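Pan de molde

El pan de molde es un pan de miga blanda y corteza fina que se cuece dentro de un recipiente metálico de paredes rectas. Se comercializa entero o, con mayor frecuencia, cortado en rebanadas.

Composición

La masa contiene harina de trigo, agua, levadura, sal, una materia grasa y una pequeña proporción de azúcar o leche. La grasa lubrica la red de gluten y retrasa el endurecimiento de la miga. En las variantes integrales, el salvado absorbe más agua, por lo que la hidratación debe aumentarse.

Elaboración

El amasado se prolonga hasta que la masa forma una membrana elástica. Tras un reposo en bloque, se divide, se desgasifica y se enrolla en cilindros que se depositan en el molde con el pliegue hacia abajo. La segunda fermentación termina cuando la masa se aproxima al borde. Si el molde lleva tapa, la pieza adquiere sección cuadrada; sin ella, la parte superior se abomba.

Una pieza de 400 gramos se hornea durante 30 minutos y se desmolda de inmediato para evitar la condensación en la base. El corte exige que la miga se haya enfriado por completo – de lo contrario, se desgarra y se adhiere a las cuchillas.
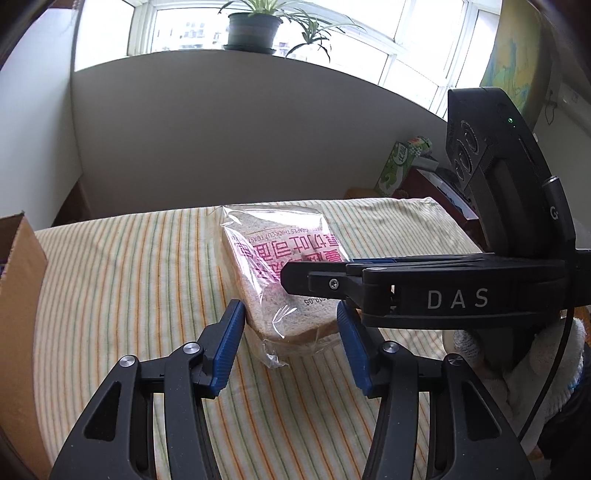
Conservación

El envejecimiento se debe sobre todo a la retrogradación del almidón, que recristaliza con el paso de los días. El proceso se acelera a temperaturas de refrigeración y se detiene casi por completo en congelación. El pan rebanado ofrece mayor superficie a los mohos que la pieza entera y requiere un envase cerrado.

Variedades regionales

En la comarca de Mersha se elabora un pan de molde con suero de leche, descrito por Konrad Brunner en un recetario de 226 páginas. El de Lutlow incorpora centeno y fermenta en 3 etapas. Ambos se hornean sin tapa.

Véase también

Masa madre
Pan de centeno
Retrogradación del almidón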